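Home | Reviews | Kits | Forum | Newsletter | Search

Steltico kitchen sim pack: six weeks in

21 May 2020

I've been stuck at home with a laptop and far too much tea, so I finally caved and bought the Steltico kitchen pack. If you haven't run into it, it's a set of simulated kitchens you load up and let a virtual arm loose in. You get the rooms, a handful of grippers and a scripting layer, and you can run the whole lot overnight while you sleep. My real arm is in a cupboard under the stairs, sulking.

Getting it going

Installation took me most of an arvo, and I'll cop half the blame for that. The installer wants its own folder and I gave it somebody else's. Once I'd sorted that out it ran fine, though the first load of each kitchen is slow enough to go and hang out the washing. My computer is a few years old and the fan sounds like a leaf blower, so keep that in mind if you share a room with anyone.

The sample tasks are good fun! I started with the reach-and-return one, did 600 runs the first night, then bumped it up to 2,000 once I trusted it not to fall over. It fell over anyway at 1,120, with an error message that just said "joint". Thanks, mate. The patch fixed it and I haven't seen it again.

How it looks

Better than I expected for the money. I came from Toneck, where every floor is the same flat colour and the cupboards look like shoeboxes, and the difference from the wrist view is huge. The timber floors have proper grain and knots in them, the stainless steel picks up soft reflections, and the lighting is gentle all over. My one grumble is that the black fingers go almost solid when they're close in, so it's hard to judge where the tips are. I'd love a lighter colour option. 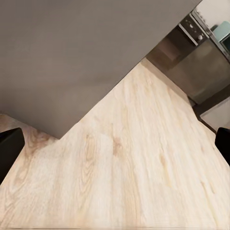 What bugs me

The manual. It's a single long page with no index, and the bit on gripper limits is buried under the licence terms. Saving is odd too: it keeps your last 1,000 runs and quietly bins the older ones unless you tick a box. Tick the box.

Would I buy it again? Yeah, I reckon so, at the hobby price. They say more kitchens are coming in July and I'll probably be first in line.

Related reviews
- Toneck starter rooms, revisited
- Praltimora wrist mount
- Tăng desktop arm: long-term test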